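Mrema Wrist Camera and Finger Kit: Review After 200 Episodes

Rating: 4 out of 5

I've been collecting demonstrations for a cloth-handling policy since May, most of it in living rooms. The task is simple to describe. Pick up a blanket somewhere near the middle, lift it, lay it over the arm of a chair or sofa, let go. Getting enough good examples of it is slow work, and the hardware you use to record them matters more than I expected when I started.

Before the Mrema kit I was using the Kurkum two-finger set with a webcam on a bracket I printed myself. The bracket slipped. Every time it slipped, the view moved a few degrees and the episodes from before and after no longer matched. I threw out a whole Tuesday of recordings that way, which is what made me spend the money.

What you get

The box has the camera, a mount that bolts to the wrist, a pair of black fingers with rounded tips, a short cable and a longer one, and a bag of screws. The printed guide is thin but correct. The mount is keyed, so it only goes on one way, and that alone fixes the problem I had before.

Setup

I had it on the arm in under an hour. Most of that was routing the cable so it didn't catch when the wrist rolled. The clips in the bag are too small for the thicker cable, and I ended up using hook-and-loop straps. Calibration is a script you run once. I ran it again after 2 weeks and the numbers hadn't moved enough to care about.

The recording software is called Eno. It's plain and it works. You press a pedal to start an episode, press it again to stop, and mark it keep or discard. Discarded episodes go in their own folder, so a wrong press doesn't cost you anything. The export is where it falls short: it writes one large file per session, and I had to write my own splitter before I could train on it.

Recording

The view is close. Both fingers are always in the shot, and you can tell from the recording alone if the cloth is between them or has slid out. With the old webcam I was guessing half the time and going back to the room camera to check. For labeling grasps, this is the main reason to buy the kit.

The cost of that close view is that you lose track of the rest of the room. If the policy needs to know where the chair is before the lift, you'll want a second camera. I kept mine.

Fabric matters a lot. Thin cotton sheets are the hardest, and the rounded tips tend to push them around. Thick, fuzzy blankets are much easier, with enough body to bunch up between the fingers. A pink minky dot blanket is one of my regular test pieces, and the bumps also give the image some texture to work with. On flat, single-color fabric the camera has very little to lock onto.

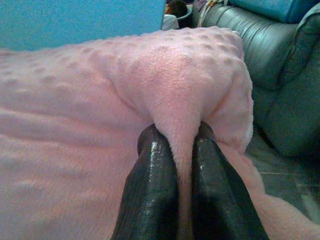 Problems

The finger surface is shiny and picks up highlights from lamps and windows. I don't know yet if that hurts training. Ona Lapiņa, who trains on the same kind of data in Nukville, put matte tape on hers and likes it, but the tape peels at the tips and has to be replaced.

The cable connector at the camera end feels weak. Mine is fine so far, but I've added a loop of slack and I check it each morning.

The status light is on the back of the mount, where you can't see it from the operator's chair — a small thing until you've recorded ten minutes with the camera off.

Who it's for

If you're collecting a few dozen examples to try an idea, a webcam and a better bracket than mine will do. If you're planning on 2000, get the kit. Consistent framing from the first episode to the last saves more time than anything else I've changed.

I took off one star for the export and the cable clips. Spare fingers are sold in pairs, and I'd order a set with the kit so you aren't waiting on shipping later.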